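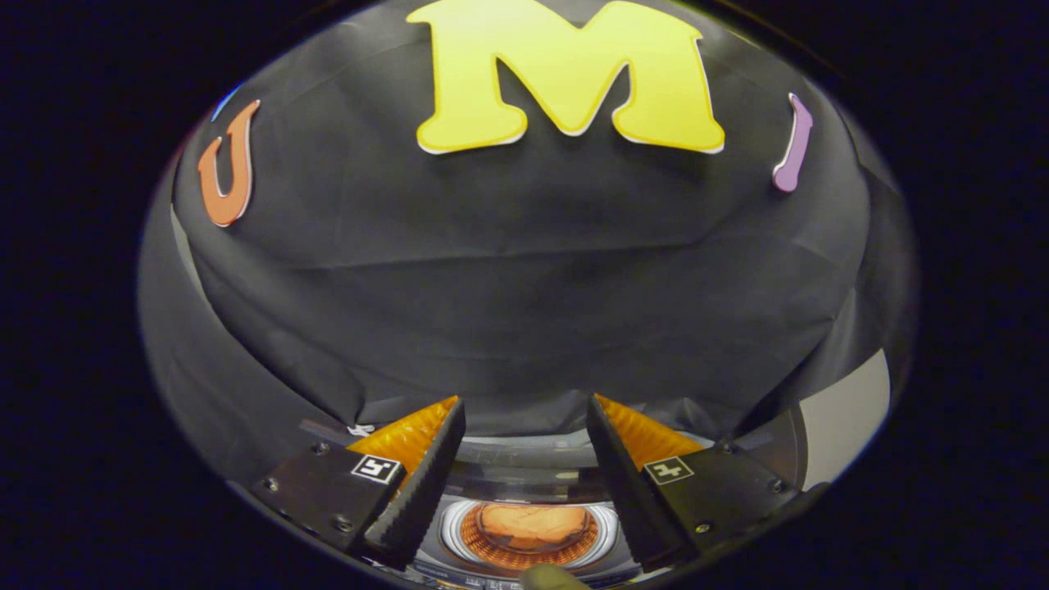
4 min read

Forum: Currencies > Technical Analysis
Thread: EUR/CHF weekly channel, where do you draw the lower line?
Started April 29, 2020

tisanau_fx wrote:
Trying to settle a charting question before I size anything. On the weekly EUR/CHF chart I have a descending channel with the upper line through the last three swing highs. For the lower line I get two different answers depending on whether I use wicks or closes. On wicks, price is sitting above support. On closes, it is already resting on it. The gap between the two lines is 19 pips at the current bar, enough to change where the stop goes.

Daily RSI is flat and the 21-day average is pointing down. I have no strong view on direction. I want to know which line other people would trade from.

Shiela Talavera wrote:
Closes. Weekly wicks in this pair are mostly thin-liquidity prints, and different brokers will show you different lows for the same week. Pull the same candle from two feeds and compare. If the line depends on one feed's low, it is a line on that feed and nowhere else.

gridline81 wrote:
Disagree with Shiela. Stops get filled on wicks. If your stop sits under a close-based line, you will be taken out by exactly the kind of print you left out of the analysis. Draw it on wicks, accept the wider stop, cut the size.

Shiela Talavera wrote:
Those are two separate decisions. The line tells you whether the trend structure is intact. The stop distance should come from volatility. I draw on closes and place the stop a multiple of ATR beyond the line. On my settings the 14-week ATR on this pair is 161 pips, so a 19-pip difference in the line is well inside the noise.

gridline81 wrote:
161 on the weekly? What feed is that? I get a lower number with the same lookback.

Shiela Talavera wrote:
Costau, New York close. Wilder smoothing. If your platform uses a simple average the figure will differ, particularly after a volatile month has dropped out of the window.

gridline81 wrote:
Mine is simple. That probably covers it. I still would not put an ATR stop on a managed currency. The distribution of moves is nothing like a freely floating pair. You get long stretches of nothing with the central bank leaning against franc strength, and then one bar that makes your average meaningless. ATR computed in the quiet stretch understates the risk every time. January 2015 is the obvious case.

tautahi_k wrote:
January 2015 is also a case where no stop of any kind helped. I was long with a stop 5 pips under the floor and the fill was nowhere near it. Wick line, close line, ATR, same result. The only input that mattered was position size.

On the original question, have you tried it on a log scale? It makes little difference over a few months, but if your first swing high is from early 2018 the slope changes slightly and the two lower lines may end up closer together.

tisanau_fx wrote:
Checked the log scale. The lines move, but the gap stays nearly the same. First anchor is the 2018 high, yes.

Noted on the feed. I am on Zetau and their week closes at midnight GMT, so my weekly closes will not match the New York ones. I had not considered that when I drew the second line.

Shiela Talavera wrote:
Then redo it with New York closes before you compare anything. A Sunday stub candle will also distort the daily RSI you quoted. Check that you have five daily bars per week and no sixth.

tisanau_fx wrote:
Six. Will rebuild the chart.

gridline81 wrote:
For what it's worth, I would not trade a touch of either line. Wait for a weekly close back above the 21-day average and take the long from there. You give up some of the move. Against that, a channel this mature has had plenty of chances to bounce from its lower line, and each bounce has been smaller.

tautahi_k wrote:
Mixing a weekly trigger with a daily average is going to whipsaw you in a range this tight. Use the weekly average or the daily close, one or the other.

gridline81 wrote:
It has worked for me on EUR/CHF and not much else. I would not use it on the yen crosses.

tisanau_fx wrote:
Rebuilt on New York closes, stub candles removed. The close-based line now sits lower and the gap to the wick line is down to single digits. RSI reads slightly weaker than before. I am going with the close line, stop set from ATR, and half my normal size given the points on gap risk. No entry yet. Will post the chart if it triggers.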